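# Renting jigsaws instead of buying them: my project report

17/11/2021

So my question was pretty simple. Can you run a puzzle library in a town the size of Nornovthorpe and have it pay for itself? I picked jigsaws because my aunt Genowefa Kaczmarczyk has a closet full of them, most done once and never opened again, and she let me borrow 39 boxes (thank you, Ciocia!).

I called it Jiller. Members paid $4 to take a puzzle home for two weeks, no late fees, and a $5 deposit they got back with the box. I bought extra zip bags and a kitchen scale, and that was pretty much my whole startup budget: $67.

The scale was my favorite part. Checking an 800-piece puzzle by hand takes forever, so I weighed each one before it went out and again when it came back. One missing piece doesn't always show up, especially with the thin cardboard kind, but three or four usually do. My teacher, Ms. Gwynne, wanted me to test that properly, so I pulled pieces out on purpose and wrote down the readings. Those tables are in my binder. 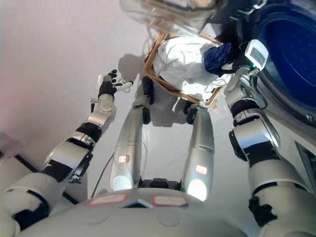 Anyway, the money. I took in $323 in rental fees between June and the end of the project, and I didn't count deposits because those go back. Take off the $67 and I had $256 left, which sounds great until you remember I got the puzzles for free! If I'd had to buy them all at store prices I'd still be in the hole, and I think a real version would need donated boxes or a much bigger member list.

People were pickier than I expected. Landscapes went out over and over, and the one with all the buttons (I love that one) got rented twice. Families wanted bigger pieces and I only had a couple of those.

If I do it again I'd let members swap puzzles directly and charge a flat monthly fee. Mererid Gwynne has already offered me two boxes for next time, both lighthouses.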